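Smart Rings That Report Your Mood to Your Partner: Your Questions, Our Doubts

10/07/2019
By Vimala Thampi
33 shares | 6 comments

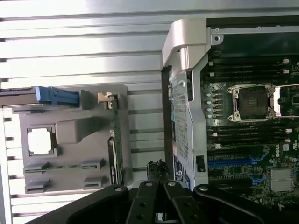

Gestier, a reader from Bremcombe, wrote in to say that I was being unfair to the Kirkon ring before it had even gone on sale, and that plenty of couples would be glad of a little help knowing when to leave each other alone. Fair enough. I went back through the company's material with that in mind, and I still have more questions than Kirkon has answers.

What is the Kirkon ring supposed to do?

It is sold in pairs. Each ring takes a pulse and a skin temperature reading, and an app turns those into one of six moods. Your partner's ring then glows in the matching color. Kirkon calls this "closeness without words." My husband and I have managed a fair amount of that over breakfast for years, at no charge.

Can a ring tell what mood I'm in?

I doubt it. A fast pulse can mean you are angry. It can also mean you ran for the bus, drank two coffees or watched the end of a ball game. The company says its app "learns your patterns over time," but it doesn't say how it checks whether it has learned them correctly. The only way I can think of is asking you how you feel, and your partner could do that.

Hasn't it been tested?

The sales page mentions 1081 people. Read the small print and you find that these are people who filled in an online survey after trying a sample pair for three days. They were asked if they "felt more connected." They weren't asked if the colors were right. I wrote to Kirkon in August to find out how many of them returned the rings, and got back a brochure.

Who is it aimed at?

Kirkon says everyone. The ads say something else. In each one I've seen, a woman's ring sends the signal and a man's ring receives it. He looks at his hand, nods wisely and goes to buy flowers. I have yet to see one where she checks his. For a product that is supposed to work both ways, that is a strange thing to leave out.

Can I turn it off without my partner knowing?

No. If you pause sharing, the other ring turns gray and the app sends a message saying you have "stepped away." I asked whether this could be switched off and was told that openness is part of the design. Think about how that plays out in a house where one person already wants to know too much about the other.

Couldn't it help couples who live apart?

Maybe. A few readers with partners overseas have told me they like the idea of a small light in the middle of the day, and I won't argue with them. But a light you send on purpose is a different thing from one that goes off because your pulse went up in a meeting.

Where do the readings go?

To Kirkon's servers, and from there to a firm called Kulkarni, which is listed in the privacy policy as an "insight partner." The policy doesn't say what the insights are or who buys them. It does say that readings may be kept after you close your account. If you split up, both of you have to agree before the shared history is deleted — good luck with that phone call.

My boyfriend bought us a pair. Am I being difficult if I don't want to wear mine?

No. Tell him you don't like being measured and see how he takes it. If he shrugs and puts them in a drawer, fine. If he wants to argue, I'd pay attention to that.

Will you be trying it yourself?

Kirkon offered me a free pair on the condition that they could see the article first. I said no thanks.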